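A day out at the Cotlow housewares fair

2023-03-12

I have been promising myself a trip to the Cotlow housewares fair for years, and this time I got up early, filled a flask and went. It is held in the old drill hall at the bottom of the hill, with an overspill room across the yard, and if you like kitchen things even half as much as I do you will want the whole day for it. I had planned on a morning. I caught the last bus home!

Getting there is easy enough. The bus from Lallotstead stops at the end of the lane and after that you follow the people with empty shopping bags. Entry was £4, paid at a trestle table in the porch, and they stamp your hand so you can pop out for air. The printed programme said 1,705 different items were on show, and I can well believe it, although I gave up looking at labels somewhere in the middle of the teapots.

The main hall is enamel and china down the left, wood down the right, and a long row of knives and graters across the back. I spent a very happy half hour with the wooden spoons (there was a olive-green apron on the stand I nearly bought as well, and I am still thinking about it). One stall had nothing but lids. Lids for pans, lids for crocks, lids for jars you last saw in your gran's larder. A woman next to me found the one she wanted and did a little dance with it, and several of us clapped.

Lunch was cheese and onion pie with pickled beetroot, served from the hatch, and very good pie it was too. Eat before one o'clock if you can because the queue goes right out into the yard.

Then I crossed over to the second room, which I had nearly skipped. The programme only called it "Plastics and Tableware", and I am a bit of a snob about plastic, or I was.
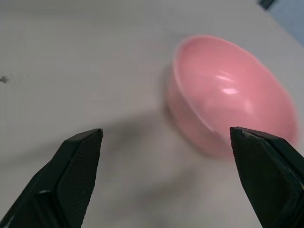 Mixing bowls are what I really came for, and I had no idea I would find my favourites in the plastics room. Boveck had a whole table of them, from one you could bath a baby in down to little ones for beating a single egg, and you were welcome to pick them up and try them in the crook of your arm. The pink one won me over completely. It is a light pink with a touch of salmon in it, smooth and shiny inside, and the wall tapers in towards the base, a shape I have always liked in a bowl for cake mixture. I asked whether the colour came in the next size up and it does. It also comes in a yellow I didn't care for.

The chap on the table and I had a long talk about rims. He likes a thick rolled one, I like something you can scrape a spatula against without it catching, and we parted friends. He told me they had altered the base of the larger bowls after people complained of them skating about under an electric whisk. I had exactly that trouble last December with the Christmas cake, so I was all ears.

Next door to Boveck was Tăng, who make noodle bowls and small dipping dishes, all stacked up in towers that made me nervous with my rucksack on. Lovely soft greens and greys, and deep enough for a proper helping of soup. I bought 2 of the dipping dishes, one for soy sauce and one that has already been taken over by paper clips.

There was a talk at three on looking after plastic kitchenware, and I picked up more than I expected. Bicarbonate of soda paste for curry stains, left on overnight. No scourers, ever, if you want to keep the shine. Stack bowls with a sheet of kitchen paper between them. Somebody asked about microwaves and that took up the rest of the time, with strong views on all sides.

A few practical bits if you are thinking of going. The yard between the two rooms is cobbled, so wear flat shoes. Most stalls take cards but the lid stall doesn't. There are only two toilets and both are in the main hall. Take a bigger bag than you think you need, as I came home with the pink bowl on my lap and the dishes in my coat pockets, and the very next morning I made a lemon drizzle in it.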